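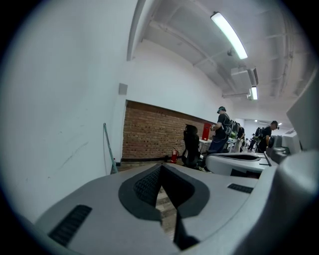

Rides to the Prokville vigil?

jayanthi_a
Joined June

Hi all, first time organizing anything like this so bear with me! We have 387 names down for the clemency vigil outside the Prokville courthouse and only one bus so far, which seats 50. If you can drive, please post your town and how many seats you've got. Sharada Reddy is matching people up and she'd love to hear from anybody coming from the north side.

senthilg
I can take three from Nomora, four if nobody minds the middle seat. Are we doing speakers before or after the reading of the names? Last time the speeches ran so long that half my car wanted to leave.

tpanicker_v
Before, I think. And I'll say it again — I don't like the plan to hand over the petition the same night. We're at 2152 signatures and the Eko churches haven't sent their sheets in yet. Why not wait a couple weeks?

jayanthi_a
Because the hearing won't wait, Venkatesh. We can send the late sheets on afterward.

tpanicker_v
They'll get put in a drawer. One big stack looks better than two little ones.

senthilg
I'm with Jayanthi on this. My mom collected 651 of those going door to door and she wants them delivered while people are paying attention. 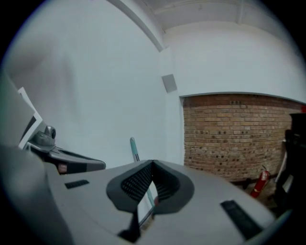
Close-up, gray casing and mesh

teguh_s
Can we keep the petition argument in the petition thread? I have two seats from Srivastava Street and I'm leaving at five. Also, are candles okay or do we need the battery kind? The courthouse lawn had a rule about open flames.

jayanthi_a
Battery kind please!! And bring a coat, we'll be standing for a good two hours.

tpanicker_v
Fine, moving it over there. I still think you're rushing. Put me down for one seat, I don't drive after dark.

Thread last active October 2020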